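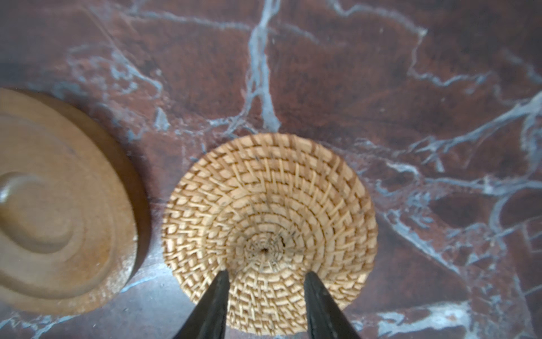
Friday, evening

Arm work from four o'clock until supper. Iñaki came round at half past four with the spare servo and the long hex keys he borrowed in the summer, so that is one thing off the list.

The coaster is still beating us. The two black fingers come down over it well enough now and they stop where I want them, with a gap between the tips, but closing on it is another matter. It is flat and round and the fingers are narrow, and there is very little edge to get hold of. I had thought the weave would help, all those ridges for the tips to catch on. What happens is that one tip catches and the other doesn't, and the coaster turns on the marble like a record.

Tried it with the fingers lower. They touched the stone and the wrist complained. Tried it with them further apart so that they come in from the rim. That was better, and we had 3 lifts that way before it went back to spinning. Iñaki thinks the tips want a bit of rubber on them. I think he is right but I don't want to glue anything on until the positions are settled, or I shan't know which change did what. We agreed to leave the tips bare until next week.

The other job was the wrist camera. I had been putting off the focus for a fortnight. With the fingers down low, the near side of the coaster goes soft and the far side stays fairly crisp. The middle is sharp enough to see the little hole and the loose ends of fibre by it, so for finding the centre it will do. I moved the lens a quarter turn, made it worse, and moved it back. Marked the barrel with a dot of white paint so that I can always get back to where I started.

The marble is a nuisance as well. Iñaki's program looks for edges and the veins are full of edges. It was very sure of itself about a place on the right where the veins cross each other in a sort of net, and sent the arm off towards it twice. I would have changed to a plain board but the whole idea was that the thing should work on the surfaces we have. He has put in a rule that it must find something round and pale before it moves. The wooden piece on the left is round too, with its rings and its knob, but it is brown enough that the rule leaves it alone. I would like to try that one next. The knob looks made for gripping.

Saved log number 298 before we stopped. They are getting too many to keep in one folder and I can't remember what the early ones were for. Must sort them by month, starting with October.

Ainhoa rang while we were in the middle of it. Her father has finished the new bracket for the base and she can bring it on Sunday if we are in. Fulgencio has made it in steel, which I did not ask for. It will be heavier than the old one but the base could do with the weight. The arm still rocks when it reaches right out, and I have been holding it down with my left hand, which is no way to carry on. She said he wanted to know the hole spacing again, although he has already drilled it. I read it out to her: 93 millimetres between centres. There was a silence and then she said she would ask him and ring back. She has not rung back.

Spent a while after Iñaki left on the cable. It runs down the outside of the forearm and every time the wrist turns fully to the left it pulls tight against the second joint. I undid the two lower ties and gave it a longer loop. It looks untidy. Turned the wrist both ways by hand with the power off and it clears everything. Will see how it does under power tomorrow.

Remedios Casado wants to see the arm when it can do something from start to finish. I told her the end of the month, and regretted it as soon as I had said it. Covadonga says I should show her the part that works and stop there. The part that works is going to the right place and hanging over it.

Iñaki and I had a small disagreement about speed. He wants it quicker on the way down. I want it slow for the last few centimetres, as slow as it will go without juddering. We left it slow. He has written the faster figure on a bit of card and pinned it over the bench, so I take it the subject is not closed.

Soup and the rest of the bread for supper. Covadonga had waited, which was good of her, as I had said seven and it was nearly twenty to nine.

For tomorrow:
Run the wrist under power with the new cable loop.
Ten tries from the rim, same height each time, write down every one.
Find the small tin of M3 screws. Try the kitchen drawer.
Ring Ainhoa about the holes.
Move the lamp further back, there is a shine on the marble.

Rain started at ten. Brought the battery in from the lean-to and put it on charge in the hall.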